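Arm stops short when gripping near table edge, shared workshop build

Plillalus
Posted Saturday, 5 replies hidden

Hello all. I am building a two-arm robot in a shared workshop, with Varo motor drivers and control software I wrote by myself. The task is simple, to take things from a table and put them on a shelf. When the target is in the middle of the table, the right arm goes well. Near the edge it stops 40 mm before the point I command, and the log shows "joint 4 limit". I already did the calibration two times. Is it the driver, or is my geometry wrong?
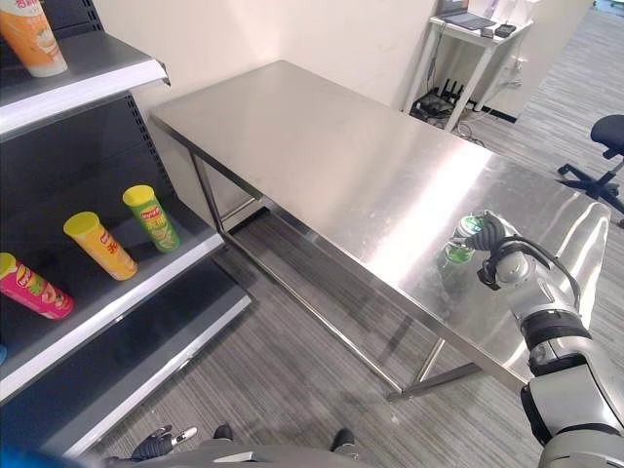 Joint 4 has a soft limit of 19 degrees in my config file, which I copied from an older arm. I did not want to change it before asking, as the cables are short in this place. For grasp tests I use the green plastic bottle, and with the hand wrapped around it from the right side I would like to have more freedom in the wrist. The steel table top is also very shiny and gives a lot of glare, so maybe my depth values are not so good. Any advice is welcome, thank you.

Eide
Your geometry is probably fine. A limit copied from another arm is the first thing to check. Turn the power off, move the joint by hand through the whole range and watch the cables. Write down where they begin to pull, take away 7 degrees for safety, and put this value in the config. For the glare, lay a matte grey cloth on the table and compare the depth values. Do it as a separate test, otherwise you will not know which change helped.

Wisard
had same thing, was the driver. update firmware

Plillalus
Thank you Eide, I will measure the joint first. Wisard, which firmware version do you have?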